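4. Laying out the tray and running a practice round

I'm Mylene, and I wrote most of this section after our club's first year with the Ketach arm, so if a step sounds oddly specific, it probably comes from an afternoon I'd like back. Do section 3 first (power, homing, the big red button). You need two people for this part: one on the laptop and one at the table. Hazem and I swap after every round and I'd suggest you do the same, if only because the laptop chair is terrible.

1. Turn the arm on and let it finish homing before anybody touches the table.

2. Put the teal tray down flat in front of the arm. Leave enough table on both sides for the fingers to come down without hitting something else.

3. Put the rice and the peanuts on the pink plate. Peanuts stay in their shells! We tried shelled ones in February and they slid everywhere.

4. Set the plate on the left of the tray and the white bowl to its right. Chopsticks go on the far right, more or less lined up with that side of the tray.

5. For layout B, lay one whole carrot crosswise below the plate. It should be on the tray, clear of the rim. 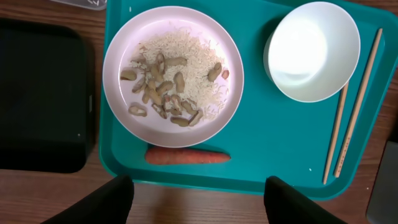
6. On the laptop, open Grukis and load the profile called tray_practice. Check that the speed limit says 42 and the grip limit says 727. If you see 1610 in the grip box, you've loaded the old profile, which Jahangir keeps for the block-stacking kids. Close it and load the right one.

7. Open the wrist view and see whether you can find the things you're going to pick up. Glare on the bowls is normal and I've stopped fussing over it. If a finger is covering the thing you want, back the arm off a little and look again.

8. Call out "driving" and wait for your partner to say "clear." Then go.

Note: The log starts when you press Record, and it stops by itself at 2000 entries. Save it under your own name. We have a whole folder of files called test and I have no idea whose they are.

4.1 Adding the second bowl

Once you've had a few decent rounds with layout B, try layout C. Take the carrot away and put the pink bowl straight below the white one, with a bit of tray showing between them. The chopsticks stay to the right of both bowls. The dish rack goes on the table to the right of the tray, handle side facing in.

I like this one a lot more than B (Tharushi doesn't, she thinks it's fiddly, and she's a better driver than I am). You have to think about where both fingers are, and the rack takes away the lazy way out on the right.

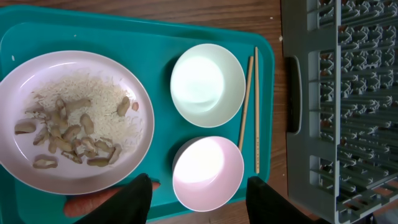

Layout C, with the pink bowl below the white one and the dish rack at right.

Caution: Keep the speed limit at 42 whenever anyone is handling the plate or bowls by hand. Use small moves only, and the driver stops the second the table person says "stop."

Caution: Don't close the fingers on a chopstick that's leaning against a bowl. Straighten it out first.

9. When the round is over, park the arm, press Stop and then Save.

10. Wash the plate and bowls and wipe the tray, including the inside of the rim, where rice likes to hide. Uncooked rice goes in the jar for next time. Cooked rice goes in the trash.

If Grukis won't find the arm, unplug the Jiltel adapter, plug it back in and restart the program. If that doesn't help, ask Habibur before you start swapping cables. Finger alignment is in section 5.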